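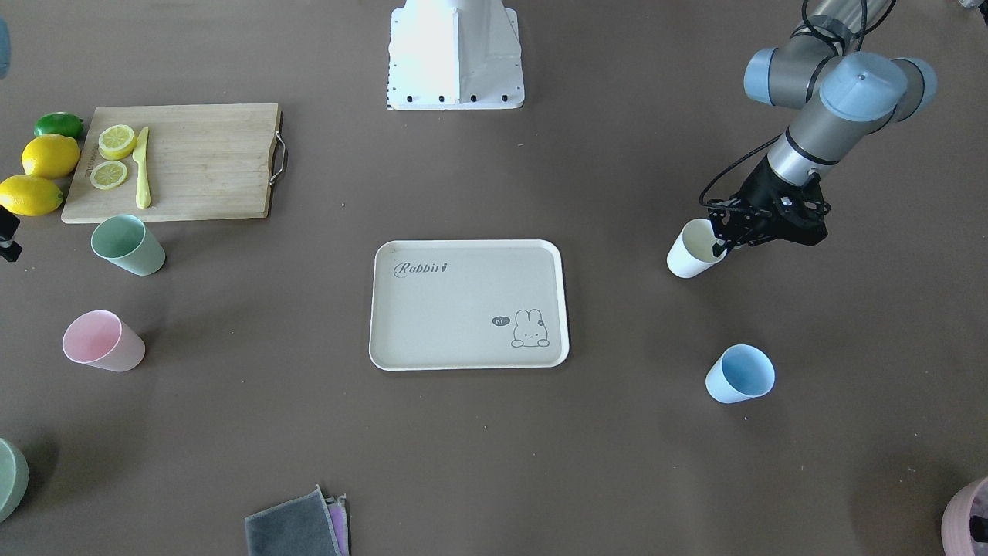 Wirkstead, 15 Jan 2020

Tea Breaks and Attendance at an Evening College: Project Report

Submitted by Tõnu Paulauskas and Róisín Moynihan
Supervisor: Osamu Nishimura

1. Purpose of the project

The project set out to establish whether the length and timing of the tea break affected attendance in the second half of evening classes. Teaching staff had reported for several terms that a number of adult learners left at the break and did not return. The college had no figures on the matter, as the register is taken only at the start of each class.

2. Method

A second register was introduced after the break in four evening courses: bookkeeping, conversational Spanish, upholstery and family history. The total enrolment in these courses was 188. For the first half of term the break was left at its usual length and time. For the second half it was moved forward, and the refreshment counter in the Noonan Building was opened before the first class came down.

A short questionnaire was also given out. It asked how learners travelled to the college, whether they had eaten before class, and whether they usually bought a drink. Replies were anonymous. Learners who had withdrawn by August were not contacted, and their reasons for leaving fall outside this report.

3. Findings

Attendance after the break improved in three of the courses once the earlier time was in use. Upholstery showed no change. Most of those who had left early gave the last bus as their reason, and queues at the counter came second. Several learners wrote that they would have stayed if they had been able to sit down with a drink before going back upstairs.

The price of refreshments was seldom mentioned.

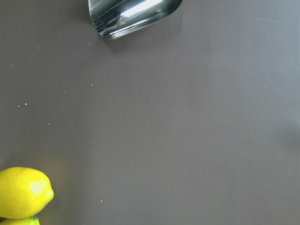 Catríona Keogh questioned, on reading the draft, whether the change in timing could be separated from the shorter queue, as both were brought in during the same week. She also asked that the upholstery result be given more weight, as that class may simply prefer to work through.

The first point is accepted. A further trial should alter one matter at a time and should run for a full term. On the second, the upholstery tutor has agreed to keep a note of learners who stay in the workshop during the break.

4. Recommendations

The second register should be kept in all evening courses. The earlier break should continue until the summer, and the bus timetable should be consulted before finishing times are set for next year.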